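Notes from the Play Table
May 11, 2026
By Poonam Mathur

Happy Monday, everybody! Last time I asked what you wanted more of in this newsletter, and the answer (by a mile) was the boring stuff. Storage. Surfaces. What do you do about the noise. So this one is about the cloth, and I make no apology for how many words I have on the subject of a cloth.

If you've been to the Skenley room on a Saturday you know we have a lot of blocks. I did the big sort back in January and got to 108 cubes before I ran out of shelf, and that's only the plain ones, no arches or triangles. They're wonderful. They also sound like a hailstorm when a tower comes down on a bare tabletop, and the meeting next door can hear every single one.

We tried a few things. Foam tiles were quiet, but the seams drove me nuts, because a tower built across a seam leans and then there are tears. A bath towel was too fluffy. Felt was lovely for two weeks and then it was mostly hair. What finally stuck was a big piece of plain fabric from the remnant bin at Nandeta, the kind with a bit of body to it, spread right over the table with plenty to spare on each side. It does crease. I used to iron it (I know, I know) and now I just smooth it from the middle out with my forearms and call it good. A few soft folds near the sides don't bother anyone.

The color matters more than I expected, too. My first cloth had a busy stripe and the little ones kept losing pieces on it. Go for something dull! A gray-blue is my favorite, and a red block shows up on it from clear across the room, even for those of us who left our glasses in the car. 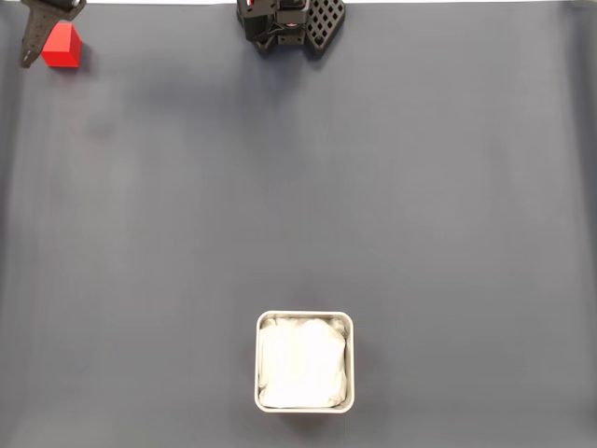 The other thing I like is that cleanup gets so much faster. Grab the corners, lift, and the whole lot slides into the bin in one go. Ho showed me that trick and I've been grateful ever since. Do check the folds afterward, though. I shook ours out over the lawn last month and had to go hunting for a cube in the clover.

Washing is easy: cold, no softener, hang it over the railing. Softener makes the cloth slippery and your towers will tell you about it.

I still have a couple of spare pieces from Nandeta if the Wasport group would like one. They're already hemmed, badly, by me. Send a note or grab me on Saturday, and bring a bag, because they're bulkier than they look once they're folded.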